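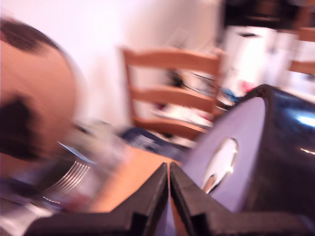 What is Bakotance?

It's a list of the small household things in one apartment on Gralley Street, kept in a single spreadsheet so that anybody living or staying there can look up what something is, what the buttons say and where it goes when it's put away.

I started it in April after a move. The boxes got opened in a hurry, everything landed on whatever table was closest, and I spent a whole evening looking for the paper filters (they were with the wrapping paper, of course). So I opened a blank sheet and started typing. It grew from there!

What's in it

The main file is things.csv. It has 60 rows and 13 columns, one row per object. A set that always travels together, like a box and whatever lives in the box, gets one row. The columns I use most are name, maker, room, shelf, label_text, label_english and notes. The rest are things like "last seen" and "keep or pass on", and I'm the first to admit those get filled in when I feel like it.

There's also rooms.csv, which is tiny and only spells out the room and shelf names. "Irach" in the shelf column is the tall shelf unit in the hallway. That was the name on the flat-pack box and it stuck, sorry.

Label text

I type out labels exactly as they're printed, in whatever language they're printed in, and put plain English in the next column. Most of the effort in the whole list went into the kitchen rows. The Philips electric cooker is my favorite of those, because the panel is all in Chinese and guests were scared of it. Here's what I have for the big labels:

预约时间: preset time
再加热: reheat
保温/取消: keep warm / cancel
烹饪时间: cooking time
功能选择: function select
开始烹调: start cooking
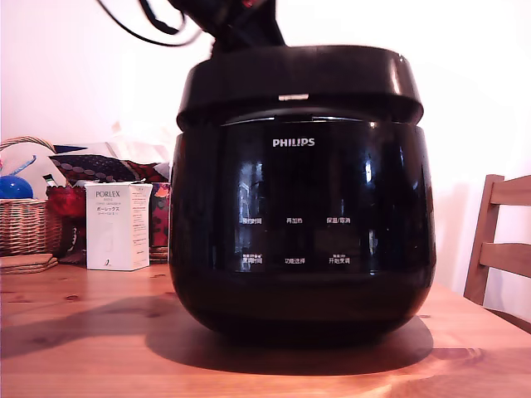
A couple of those have smaller print over them that I haven't typed up yet, so don't treat the row as finished. The English is mine too — I went for words a hungry person would understand, and if you have a better one for 功能选择 I'd love to hear it. I went back and forth between "function" and "menu" for ages.

How things get sorted

There are 12 categories. Kitchen is the biggest one, then paper and wrapping, then bathroom bits. Gift bags count as paper and wrapping even if there's something inside, and the something gets its own row as soon as it comes out. Boxes I'm keeping for their own sake go under packaging. Small bottles and tubes are the messy part. They wander from bowl to bowl, so for those the shelf column says "loose" and you'll have to go look.

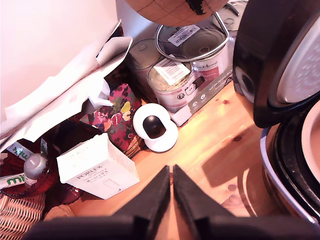

Sorting table: Porlex box, floral gift bag, white camera and the red glass bowl.

Known gaps

15 rows have no maker. Some of those never had one printed on them, and some had a sticker that I peeled off before I thought of doing this. Leave the cell blank if you don't know, please don't guess.

Cables aren't in the list at all. I tried, I gave up, they live in a bag.

Anything in the Owusu storage unit is out of date too. I wrote those rows from memory and haven't been back to check them against the shelves.

Adding a row

Copy the row above, change everything, and save as UTF-8 or the Chinese and Japanese labels turn into soup (ask me how I found out). Keep the commas out of the notes column, or put quotes around the whole note. Lowercase for rooms and shelves, except Irach.

Use and sharing

Take the column layout and do what you like with it. The rows themselves won't be much use outside the apartment, but if you're also living with a panel you can't read, help yourself to the cooker labels. Fixes go in changes.txt, newest at the top.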